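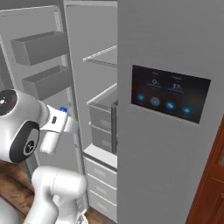
Gwendolyn Schumacher replied to my last rant that a new kitchen always pays for itself when you sell, everyone knows this, and I should stop scaring people out of a good investment.

OK. Let's do it, Gwendolyn. Thread.

I've been hearing "it pays for itself" since my parents bought their first dishwasher. I have asked a lot of people to show me the math. What I usually get is a story about a cousin.

The cousin redid the kitchen, sold the house, made money. Great. What did the identical house down the street sell for that same summer, with the old kitchen? Did the cousin check? The cousin did not check.

If prices in your town went up while you were picking cabinet handles, you made money on the town. You'd have made it with the old handles too.

WHERE THE NUMBERS COME FROM

Go looking for a "return on your remodel" figure and see who published it. In my search it was mostly people who sell remodels, people who lend money for remodels, and websites paid for by ads from the first two.

I'm not saying they're lying. I'm saying I wouldn't ask the donut shop whether I've had enough breakfast.

A lot of these figures are also estimates. Somebody asks an agent what they think a new kitchen would add to the price. That's an opinion with a percent sign glued on. An estimate of a sale is a different animal from a sale.

And when you do get actual sales, they're sales of houses where people could afford a remodel. Those people may also have fixed the roof. How much of the bump was the roof? I've never seen anyone pull that apart in a way I believed.

THE QUOTE I GOT

Back in August I had Skindau come out and price my kitchen. Nice folks, on time, took their shoes off. The salesman told me I'd "get it all back and then some."

I asked if he'd put that in the contract. He laughed. I wasn't joking.

The quote had a line on it for $1,454 called "site preparation." I asked what was in it. He said it varied. I asked what it varied between. He said he'd get back to me, and he did, on a Sunday, with the same number and the word "standard" in front of it.

Then came the financing, through something called Cirance. Monthly payment in big type. Total cost over the life of the loan on the next page, in type I needed my other glasses for.

If you're going to count the resale value, you have to count the interest. I have yet to meet a "pays for itself" person who counts the interest. They also leave out eating takeout for weeks while the water's off.

"BUYERS EXPECT IT"

This one comes from Pirmin Oberholzer, who has been arguing with me in the replies since breakfast. Hi Pirmin.

Which buyers? Some do want a finished kitchen and will pay up for it. Some want the cheapest house on a good street so they can rip out whatever you put in. You don't get to choose which one shows up.

Taste is the part that bugs me most. The ads all show you a finished room and let you assume everybody wants that room. Put exposed brick behind the range and one person falls in love, and the next one is standing there wondering how you get the grease off it.

Same deal with dark red wood and marble. I happen to like both. My sister would have the wood painted white before the movers left. Neither of us is "the market."

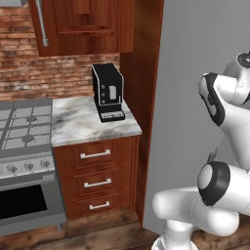
WHAT I'D BELIEVE INSTEAD

Fixing broken stuff. I'll give you that one. If a drawer falls on your foot when you open it, or the faucet drips, a buyer sees that and starts wondering what else you've let go. A repair is cheap and it takes away an excuse to lowball you.

Paint, maybe. New lights, maybe. I say maybe because I don't have good numbers for those either, but if I'm wrong I'm out a weekend. If I'm wrong about a whole kitchen I'm paying Cirance until I retire.

Yabsira Jemal asked below what happens if your kitchen is truly awful. Fair question. Then get the house priced as is, get it priced as if the kitchen was done, and see if the gap is bigger than the whole bill. Ask an agent who isn't getting a referral fee from the contractor. Yes, that's a thing, ask.

Get more than one opinion, too. I got 3 and they disagreed by more than the cost of the job. The lowest one figured a new kitchen would add nothing at all on my street. Guess which of them the salesman thought was "out of touch."

A note on the cost side, while I'm here: quotes grow. Mine hadn't even been signed and it had already sprouted a $373 delivery charge for cabinets that were, per the brochure, delivered free. So whatever gap you come up with, it had better have some room in it.

THE PART WHERE YOU ALL YELL AT ME

No, I'm not against new kitchens. Gemechu Araya redid his, cooks in it every night, and has no plans to move. He spent money on a thing he likes using. That makes perfect sense to me and I'd never ask him for the math.

I spend money on things I like too. I don't tell the bank they're investments.

What I object to is the sales trick. Somebody's nervous about the price, and instead of a lower price they get a promise about a stranger, years from now, who'll cover it. The stranger never signed anything.

Try it next time you're in a showroom. Say you're never selling, you'll be carried out of that house. See if the pitch still holds up. Mine switched to "quality of life" so fast I almost got whiplash - same price, though.

Gwendolyn, if you've got real sales, same street, same year, one kitchen done and one not, send them over. I'll post them even if they make me look dumb. Cousins don't count.

Pirmin just sent me a link. It goes to a page run by a countertop company. Come on, man.

Edit, since several of you asked: no, I didn't sign with Skindau. I fixed the drawer myself and bought a decent lamp. The longer version, with the quote typed out line by line, goes in Drivel next week.

373 shares · 1454 comments

Filed under: Home & Money, Remodeling, Opinion

Get Drivel in your inbox. Enter your email to subscribe. You can unsubscribe at any time.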